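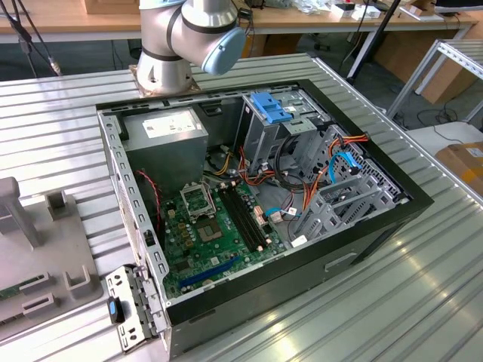
Page last changed: May

Desktop Practice Case, Full Tower Layout
Plareck Training Hardware

The practice case is a complete desktop computer housing sold for bench work: fitting and removing parts, tracing cables and learning where things go. It comes with the power supply, motherboard, drive cage and cabling in place. The processor and memory are left out so that the learner starts with an open socket and empty slots.

The case is used lying on its side with the side panel off. Everything inside then faces up, and two people can work on it from opposite sides of a table. It needs a flat, steady surface. An aluminum profile table is fine, and so is an ordinary workbench with a rubber mat.

What is in the case

Power supply. Gray, rectangular, mounted in the corner, with its printed label facing up when the case is on its side. The supply is for fitting practice only and must not be connected to a wall outlet.

Motherboard. Green board with one CPU socket. The silver retention bracket lifts up to clear the socket. Two black memory slots sit next to it, with latches at the ends. Near the lower edge of the board is a long blue PCIe slot.

Drive section. A metal drive cage with a bright blue plastic release handle, and a gray bay assembly with open slotted frames at the end of the case.

Cables. Power cables in orange, yellow, red and black, plus blue data cables. They are long enough to be moved out of the way without unplugging them, although most teachers will want them unplugged at some point.

Expansion slot bracket. Silver metal, removable. It can be pulled partly out and left hanging while you work near it, but take it off completely before you turn the case upright.

What is not included

Processor, memory modules, heat sink, drives, expansion cards and tools. A practice parts kit with two memory modules and a dummy processor is listed separately under the Leseo name. Parts you already own can be used if they match the socket and slots. Write to us before ordering if you are not sure.

Setting up

1. Put the case on the table with the open side up and the flat black front toward you.
2. Take off the side panel if it was shipped attached. Store it upright, not under the case.
3. Check that no cable is caught between the drive cage and the board.
4. Lift the socket bracket and look at the socket in good light before anything is put into it.
5. Keep a tray to the left of the case for screws and small parts.

Do not lift the case by the drive cage or its blue handle. The handle is a release and will not carry the weight. Use the outer frame, one hand at each end.

Condition and wear

These are used cases that have been cleaned and checked at our Plastemstead shop. Expect scratches on the outer frame and small differences from one case to the next, mostly in how the cables are bundled. We replace latches that no longer hold and any blue handle that has cracked. We do not repaint.

In classroom use the memory latches wear out first. Replacement latches come in bags of 100, or in a small bag of 4 for anyone with a single case. The socket is the part most easily damaged – bent contacts cannot be repaired by us, and a new board has to be fitted. Close the bracket at the end of each session.

Ordering

Single cases ship in one carton. Orders of 7 or more go on a pallet and need a ground-floor delivery address. Please give us a phone number for the driver.

Schools can borrow one case for 2 weeks before placing an order. Return shipping is paid by the borrower.

For orders and loans, ask for Orla Buckley. For questions about sockets, latches and which parts fit, ask for So-ying Hung. The phone is answered until 4 p.m.

Related items: Leseo practice parts kit, Akolgo bench mat, replacement latches, replacement blue handle.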